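Last revised 6 Aug 2025

# Lallex bin-picking cell kit

The Lallex kit adds mixed-object bin picking to an industrial arm the customer already owns. It is assembled and supported by Drurkach and is sold without the arm. Mounting plates are stocked for most mid-size six-axis models; others are cut to order in 14 working days.

The gripper hangs from a short linkage so that the fingers can reach into the bin ahead of the wrist. Finger travel is 100 mm. Drive wiring is left accessible on the outside of the assembly and can be replaced without removing the gripper from the flange.
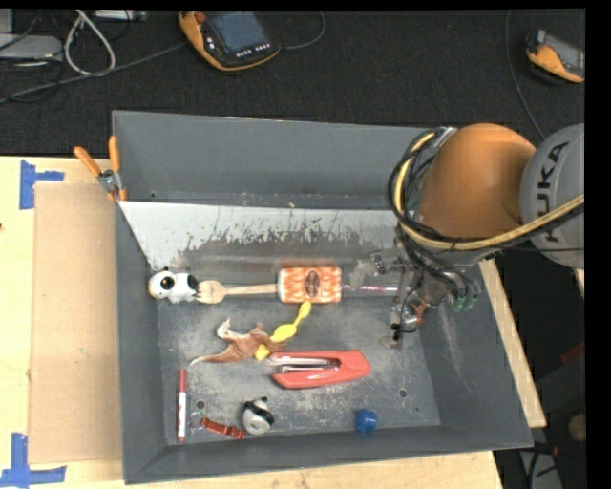 Parts do not need to be sorted or fixtured. A typical acceptance load is a single spread of unrelated items: a stapler, a marker, a wooden fork, toy animals, a plastic utensil. Small rounded items near a wall are the slowest to pick, and cycle times should be quoted with them included.

**Bin.** Gray, with sloping walls. Clamp the rim to the work surface before calibration. Scuffing of the walls and floor is normal wear.

**Software.** Jang grasp planner, one license per cell. Updates are included until November of the year after purchase.

**Controller link.** Sirkorbridge module, 224 g, DIN rail mount. Cable to the gripper is 30 ft; leave a free loop at the last joint.

**Not included.** Arm, teach pendant, safety enclosure, work table.

Spare fingers are sold in pairs. Quote the serial number on the gripper body when ordering.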